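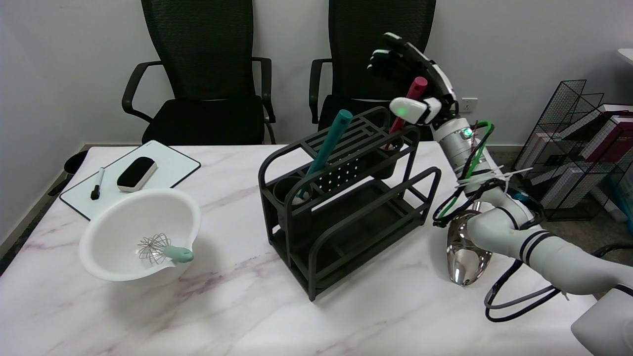 The arm at the utensil rack, red handle next to its fingers.

Filed under: Lab diary, Money stuff

3 Sep 2018

Budget day, ugh. I've been putting this off since May and now Merja Räsänen wants the equipment list for Uvatthorpe before she goes on leave, so I sat down with a big coffee and a spreadsheet and just did it.

The second hand is the big one. I asked for quotes from Fornov and Athanasiadis, and Fornov came back first (nice people!) but with a lead time of 12 weeks – way too long if we want two arms working on the kitchen tasks before winter. Athanasiadis can do it in 9, only they charge extra for the wrist adapter, and I forgot to put that in last year and had to go begging. Not doing that again.

Then there's cable sleeving. I put down 20 meters, because I'm tired of that tangle of black and gray and green hanging off the arm, and zip ties only get you so far. Hằng Ung says to get spare fingers too, 8 of them, and she's the one who swaps them so I wrote it in without arguing.

Kitchen stuff is pocket change next to all that. The whisk and the mixing bowl can stay, and I love the green rack, but I'd like a second one in another size so we aren't practicing on the same holes forever. Maybe some fatter handles as well?

Still no line for repairs. Merja will ask. I'll do it tomorrow after I call Athanasiadis about shipping.

Badness lab notes | Contact | Back to top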